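Keep the scans, but keep the paper catalogue as well

Small archives are being pushed to digitise, and most of them should. I have no quarrel with that. My quarrel is with what gets thrown out once the scanning is done, and in particular with the old card catalogue, which usually goes first.

The Pidstead Print Collection is the case I know best. It holds trade printing from Pidstead and Warnham: seed packets, auction bills, bus timetables, type specimens from the Tierney foundry, and a good deal of packaging that was never meant to last a week. The catalogue is 1728 cards in 6 drawers. The scans are now up to some 300 items and look very good. The plan put out for comment on 22nd May says that once the new database is complete, the cards will be "retired". I take that to mean a skip.

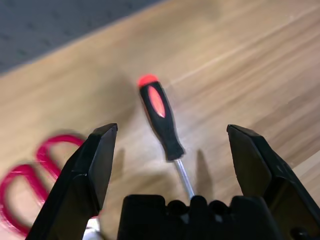 A database record is made of fields, and somebody has to decide on the fields before the first record goes in. The Pidstead ones are title, date, printer, size, process and subject. They are sensible fields. But the cards were written over decades by people who put down whatever they thought the next person would want to know, and a lot of that has no field to go into. Think of how you would record a plain screwdriver lying on a wooden table. The form will take "screwdriver" and perhaps a length. It has no box for the table it was found on, and with printed matter the table is often the interesting part - which drawer, which shop, what it was lying next to when it came in.

One card for a Tierney specimen sheet has the words "compare the g with the Plondberg sheet, same punch?" in pencil. Under it, in different ink, is "No. See tail." Those few words are an argument between two people who had both looked hard at the letters. In the database the sheet has a date and a size. The argument has gone, because it was nobody's job to type it in and there was no place to put it if they had.

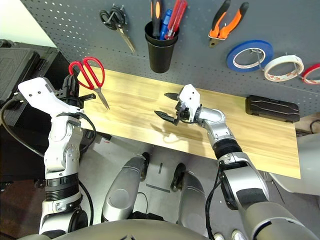
People who defend the new system say that searching is what matters, and that a card catalogue can only be searched in the order it was filed. That is true and it is a real weakness. Still, order is worth something. Hang the scissors and pliers on a pegboard, stand the screwdrivers in a cup beside them, and anyone who walks up can see what there is to choose from without knowing what to ask for. A search box gives you nothing until you type. If you don't know that auction bills were sometimes printed on the back of spoiled wallpaper, you won't type "wallpaper", and you will never meet the 66 bills that were. In the drawer they are all together behind a tabbed divider, and you come across them on the way to something else.

I also think we are too trusting about how long the new thing will last. The collection has already had one database, set up on a computer that no longer starts, in a program that is no longer sold. Part of it was rescued by exporting a list and tidying it by hand. The cards from the same years needed no rescuing. They were in the drawers.
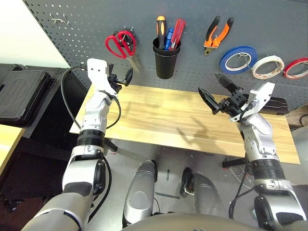 None of this is an argument for stopping. The scans have let people in Warnham look at Warnham printing without a bus ride, and fragile sheets that used to be handled every month can stay flat in their folders. The seed packets in particular were coming apart at the folds. I would like the scanning to go faster than it does.

What I am asking for is cheap. Photograph every card, both sides, and attach the picture to the record. Add one open field called "notes from card" and let it be as long and untidy as it needs to be. Then keep the drawers. They take up less wall than the photocopier.

The usual objection is that two catalogues will drift apart, and readers won't know which to believe. I'd close the cards to new entries in June and say so on the front of each drawer. After that the cards are a historical document, and the database is the working one. 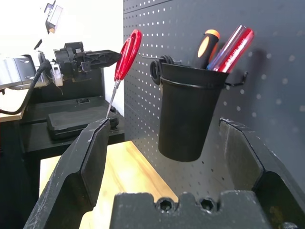
Plondberg kept its cards and regrets it, according to one reader's comment on the plan. The drawers there were moved twice and got out of order both times, and visitors still go to them first and come away with shelf marks that were changed years ago. The same reader thinks a full set of photographs would do everything I want, and that holding on to the furniture is sentiment.

I accept the point about shelf marks. A notice on each drawer may not be enough, and perhaps the old marks should be listed against the new ones on a sheet kept on top. I don't accept the rest. A photograph of a card is another file, and it will depend on the same server, the same backups and the same yearly payment as everything else. It also won't show which cards are grubby at the top edge from being pulled out again and again, and that is the only record we have of what people came in to look at.

Comments on the plan can be left at the front desk or sent in through the collection's website. If you have used the drawers, say what you found in them that you weren't looking for.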